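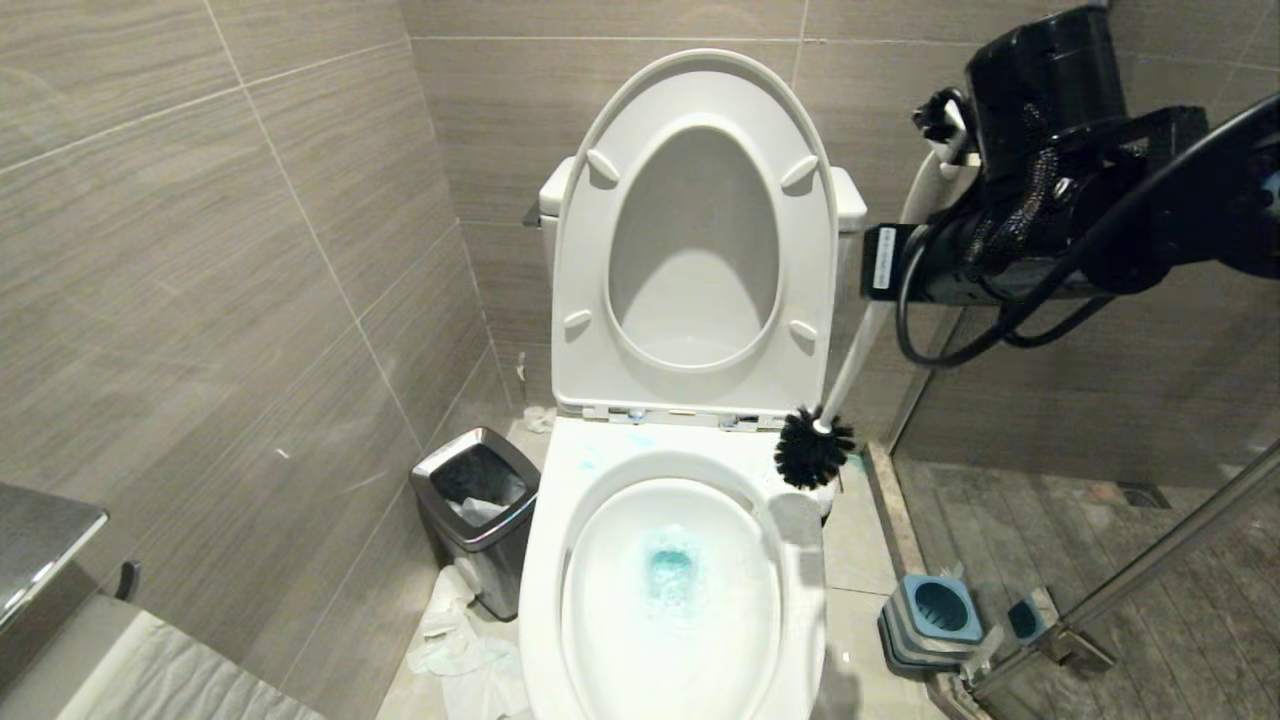

Brush above the bowl, blue cleaner in the water, seat and lid up.

Speaker notes: Running a race team on a club budget
4 min read

Slide 1. Hello and thanks

Thank Atieno Mollel for the invitation and for finding us a room with a working projector. Say who I am: Kimutai Rugemalira, crew chief for Temba, one car, Saturday-night late models. Ask who in the room has ever pushed a race car onto a trailer in the rain. (Wait for hands. There are always more than I expect!)

Slide 2. What the season looked like

We ran the 400-lap endurance race in June for the first time. 32 cars took the green flag and we were one of them, which still makes me grin. Our driver, Awuor Langat, had never been in a race half that long. Tell the story of the first pit stop, the jack that wouldn't lift, and Salim Kombo running back to the trailer for the spare in full fire gear.

Don't rush this one. People like the jack story.

Slide 3. Where the money goes

Tires, tires, tires. Then fuel, entry fees, the tow vehicle, and whatever we hit. Show the pie chart and let them look at it for a while before talking. If somebody asks about engines, ours is a sealed crate motor and we love it, because we leave it alone and it leaves us alone.

Slide 4. Sponsors

The part I most want small teams to hear. Our first sponsor was Camex, a muffler shop on the same street as our garage. We asked for a set of pipes and came out with pipes, a season of decals, and a standing lunch order. The next was Padera, who do farm gates. Neither of them wanted a slide deck. They wanted to see the car, sit in it, and bring their kids to the track.

– Write the thank-you card the same week
– Send photos after every race, good finish or bad
– Put their name somewhere you won't dent it (we learned on the right rear quarter panel)

Slide 5. The crew

We have 4 people over the wall and every one of them has a day job. Chaminda Selvanayagam does our spotting and has the calmest voice I've ever heard on a radio. Play the audio clip if the sound is working. It's the restart where three cars spin in front of us and he just says "low, low, stay low, good." I get goosebumps every time – and I've heard it a lot.

Practice stops in the driveway. Use a kitchen timer. We found four seconds on the left side just by moving the air hose.

Slide 6. Getting started

Go to your local track and offer to help. Carry things, sweep, hold the stagger tape. Crews are short of hands everywhere I've been and most will have you scraping tires by the second week. You'll have a wonderful time.

Slide 7. Questions

Car is on the trailer outside, helmet is on the seat, anyone can climb in. Mind the window net clip, it pinches.

Recent talks
Reading a tire after a long run
Spotting for beginners, with Chaminda Selvanayagam
Cledeo Speedway: notes on the new surface
How to pack a trailer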